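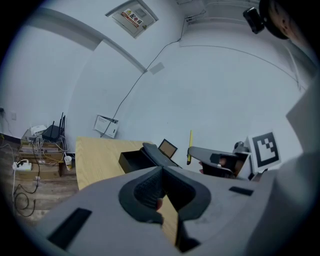
Rolia Lane Allotment Association
Minutes of the October general meeting

Present: Raelene Katene (chair), Coralie Sheehan (minutes), Irfan Gunawan, Birsen Toprak, Engelbert Kuster, and 11 other plot holders as per the signing-in sheet.

The meeting opened at 7.05 pm.

1. Minutes of the last meeting

Agreed as a true record, with one correction. Item 6 should have said that the lower gate is to be locked at dusk, not at 6 pm. Proposed by Irfan, seconded by Engelbert.

2. Matters arising

The broken hinge on the lower gate has been replaced. The gate still drops a little when fully open and Engelbert will look at the post.

The letter to the owner of the field behind plots 30 to 38 about the overhanging hawthorn has gone. No reply so far. Raelene will telephone.

The spare key for the seed store has not been found. Anyone who has had it since the spring is asked to check coat pockets and car doors. If it does not turn up by the next meeting the lock will be changed.

3. Water

Irfan reported on water use over the summer. The meter readings show we used 138 cubic metres between April and the end of September, compared with 113 in the same months last year. The dry spell in June accounts for part of this. The tank by the Pirihi path was also overflowing for several days in August when the float valve stuck, and it was not reported until the path had flooded.

Discussion followed. Birsen said that hoses had been left running on unattended plots more than once and that the rule on this was clear enough but was not being kept. A member from the top end said that the pressure there is so poor in the evenings that filling a can takes several minutes, and people walk off and get on with something else. Several others agreed with this.

Agreed:
The float valve on the Pirihi tank to be replaced before the water goes back on.
A notice with Irfan's number to go on each tank, so that leaks can be reported the same day.
Hoses to be used for filling butts and cans only, as now. A reminder will go in the newsletter.
The water to be turned off at the main in the second week of November. Members should drain their own butts and taps before then.

Engelbert asked whether a second standpipe at the top end could be priced. Irfan has one quote already, from Brollolard, but it did not include digging the trench. He will go back to them and ask one other firm.

4. Vacant plots and waiting list

There are 4 vacant plots, all at the wet end. The waiting list was read out. Two people have been offered half plots and one has accepted.

Coralie said that the wet end plots are hard to let because people come to see them in winter. She suggested offering them with the first year at half rent on condition that the tenant digs out the old drain along the boundary. Some members thought this unfair on those who had dug theirs out at full rent. After discussion it was put to a vote and carried, ten for and three against, with three abstentions. The offer will run for one year and then be looked at again.

5. Compost and manure

The last delivery from the stables was fresh and full of straw and should not be used until spring at the earliest. It has been stacked in the left-hand bay. Please take from the right-hand bay only.

Birsen asked that members stop putting bindweed, dock roots and cooked food in the shared heap. There were rats at the heap in September. She has lined the base with wire mesh, and this seems to have helped. She was thanked for her work.

Members were also asked not to bring in cardboard with tape on it. The tape does not rot and Birsen is still picking it out of last year's heap.

6. Shredder

The Trokon shredder is out of use again – the blades need sharpening and the guard is cracked. Engelbert has the part number for the guard. It was agreed to spend up to £60 on the repair. If it comes to more than that, he will bring it back to the next meeting. Until then the shredder stays locked in the store and is not to be borrowed.

7. Bonfires

Allowed from 1 November to the end of February, after 3 pm only, and not when the wind is towards the houses. Two complaints were received last winter, both about damp material being burned. Check piles for hedgehogs before lighting.

8. Seed order

Forms are on the table by the door and should be back with Coralie by the end of the month, with payment. Onion sets and seed potatoes will be ordered in bulk as usual. Shallots are dearer this year. There were so few takers for the broad beans last time that these will only be ordered by name.

9. Any other business

A wheelbarrow with a green tray has been left by plot 17. The owner should collect it.

Raelene asked for help clearing the ditch next month. Bring gloves, boots and a fork or spade. Six people put their names down.

A member asked about keeping hens. The lease does not mention them either way. Raelene will look at the council's rules and report back.

The meeting closed at 8.40 pm. The next meeting will be in January, same room, 7 pm.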